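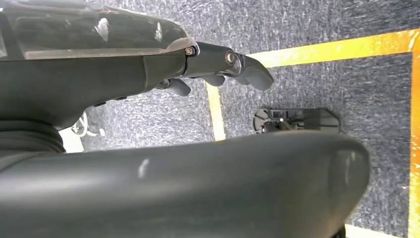 Gönül Ağca asked under my last post whether sorting cards into slots really beats keeping them in one fat stack. Yes! A hundred times yes, and I've got a whole thread in me about it, so get comfortable.

**1/** I've been a stack person my entire life. Rubber band, drawer, done. Then I'd want one card and go through the lot, and they'd end up in a worse order than before. Slots changed that for me in a single afternoon.

**2/** First thing I love: the cards stand up. You run a finger along the tops, tip one forward, there it is. My Letodano nature set went in first (it's the prettiest, sorry to the others) and I keep walking past just to flip through it.

**3/** The divider spacing matters way more than I expected. Too wide and everything slumps over. Too tight and you bend corners getting them out. Narrow and a little loose is the sweet spot — you want to be able to pull one out with two fingers.

**4/** My way of filling it: hold a small stack in one hand, deal with the other, and don't stop to read the backs. I always stop to read the backs. There's so much green and gold in these sets and some of the printing is gorgeous,
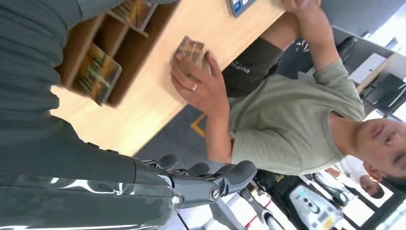

so a job that should take ten minutes eats my whole evening, and I'm fine with that. Put some music on. Bayram says he sorts by color first and by set later, and I tried it and wow, it's so much quicker on the eyes.

**5/** Leave empty slots!! I filled my first organizer right to the end and then the Bredier cards showed up and I had to shift every single thing down. Now I leave a gap after each set. It looks unfinished and I don't care.

**6/** I keep a list on the laptop too. Nothing fancy, one line per card with the set and the slot. It's at 497 lines as of this morning and I'm weirdly proud of it. The goal is 535 by December, when the Stilstead set is finally complete. 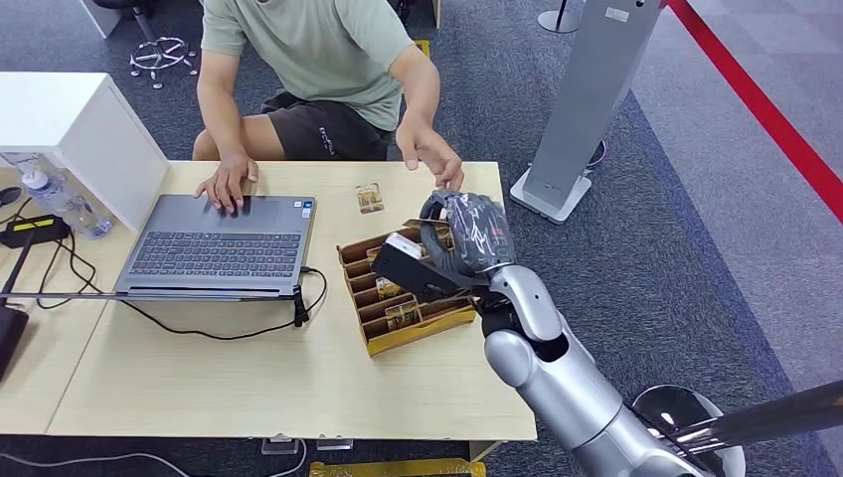

**7/** Cardboard or wood? I like both! Cardboard is light and you can carry it over to the couch. Wood stays put when you're yanking cards out one-handed. If you're just starting, go with whatever's already in the house and see if you enjoy it.

**8/** Gönül, try it with one set this weekend and tell me how it went. And if anyone has a good trick for oversize cards, please send it over, mine are still lying flat on top of the bookcase.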